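The old server board, finally on my table

I was promising to myself since July that I will take apart the server from the storage room, and on Monday evening I finally did it. Walter Apaza gave it to me when his office was closing. He said "take it, or it goes to the container", and I am a person who cannot hear such a sentence and stay calm. So I carried it home, up the stairs, and my back remembered it for one week.

The case was the difficult part. It is from Maneck, a firm I did not know before, and they love screws. I put them in small glass jars, with a paper label on each one: lid, fans, power supply, board. My wife asked why I need a jar only for the lid. I need it, because last year I mixed all the screws from a printer and in the end the printer stayed open forever. It is still open. We keep envelopes on it.

After the fans were out I used the soft brush, the one for painting that I bought too big. I went along the slots, always in the same direction, and after that with a little air. The dust was gray and came off in pieces like felt. I wrote in my notebook the number from the sticker inside the lid, 3954, but I did not find it in any list. If somebody knows where Maneck kept the old manuals, please write to me.

Then I took the board out of the case. This is the moment I like most. When a board is inside the metal you see only some parts of it, and when it is out you understand how much somebody had to think about where everything goes.

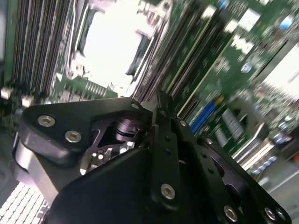 The green server motherboard, with its parts in slanted rows.

I was thinking to sell the board. Wael Ait Ali, who has a small repair shop near the station, told me that he can give 262 for everything together, with the power supply. It is a fair price, I believe. But Ngozi Dauda from my evening course wants a board to show to her students, and she does not need that it works. She only wants that they can see the parts and touch them without fear. I did not decide yet.

The case I will keep for now. The sheet metal is good and I have an idea for a shelf in the hallway, for shoes maybe. The fans are too loud for any room where people sleep, I tried one and the cat went out for the whole evening.

Next I must clean the contacts, and for this I ordered a bottle of alcohol, 100 milliliters. When it arrives I will continue, and I will write also about the power supply, which has a smell that I do not like.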